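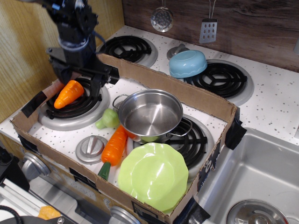 Ticket 3390 - Lellow gripper kit, intermittent loss of grip force
Product: Sustanel tabletop arm with Lellow finger gripper, evaluation unit
Status: Awaiting customer confirmation
Opened: 7 March 2020

The customer reports that the gripper releases small parts before the programmed drop point. The fault was first logged at cycle 43 of a run of 100 and did not recur at a fixed interval. Affected parts are narrow and ridged, such as the small toy carrot held at an angle over the front-left burner. Wider parts have not been reported.

Support response 1
The customer was asked to confirm the finger pad type and to send the controller log. The log shows grip force falling during wrist rotation, with no error code raised. Firmware is Pado 2,105, one release behind current.

Support response 2
Please complete the following before the next run:
Update the Pado controller and restart it.
Repeat finger calibration with the gripper fully open.
Set the part profile to "narrow, rigid" and leave the hold delay at its default.
Do not raise the force limit at this stage - the evaluation agreement with Zalewska does not cover pad damage caused by manual override.

Customer update
Firmware updated and calibration repeated. One early release in the second run, none in the third. Replacement pads have been requested.

Support response 3
Pads approved under the evaluation terms. The ticket will remain open until the customer has fitted them and returned a new log.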